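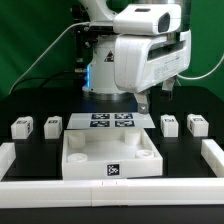

Harvest moon, and a poem I finally let go of

September 2026

Well, the nights are drawing in and I've been out on the back step with a blanket again. The moon came up over the Prieto barn so fat and orange that I called Marlina Chong at ten at night to make her go look out her own window. She was already looking! She said she'd been standing in her kitchen with the lights off, eating crackers.

I've been meaning to write here since the equinox supper got put on the calendar, and then the tomatoes all came in at once and I lost a week to jars. But the big news is that the poem is done. The Ondley one, the one I've been dragging around since spring. It started out as a thing about the old well road and my grandmother's apron, and somewhere in the summer it turned into a harvest poem, and I quit fighting it. It's 30 lines now. It was 149 at one point (I know, I know). Marlina read the long version in June and said very kindly that she liked the middle.

So I cut it back to the middle, pretty much. I kept the apron. I lost the crows, which hurt, and a whole stretch about bread that I may put in something else.

I read it out loud on Saturday at the Golham library, in the upstairs room with the radiator that clanks. My hands shook for the first few lines and then they didn't. A woman in the front row shut her eyes and I couldn't tell if she was moved or napping, but she came up afterward and asked me for a copy, so I'm choosing moved. I gave her mine, the one with pencil all over it, and had to drive home without it.

Etora wants to print it in their October issue. It's a tiny magazine, stapled, and they pay in copies – you get 2 – but I've been reading it for years and I did a little dance in the hallway when the note came. They asked for a line about myself and I've written it six different ways. Does a person need to mention her cats? I left them in for now.

The equinox supper is at our place this year. We do it the same as always: everybody brings one thing they grew or picked or baked, we light the candles when the sun goes behind the ridge, and whoever wants to say a poem says one. My grandmother used to leave the first apple on the gatepost overnight and I still do that. It's always gone by morning. Deer, probably, but I like to leave the question open.

I need to borrow chairs, and find the good tablecloth, and decide whether to read the same poem again or a new one. There are a few lines about the moon on the back of the electric bill that might turn into something by then. Marlina is bringing the plum cake. I've already asked her twice, just to be sure.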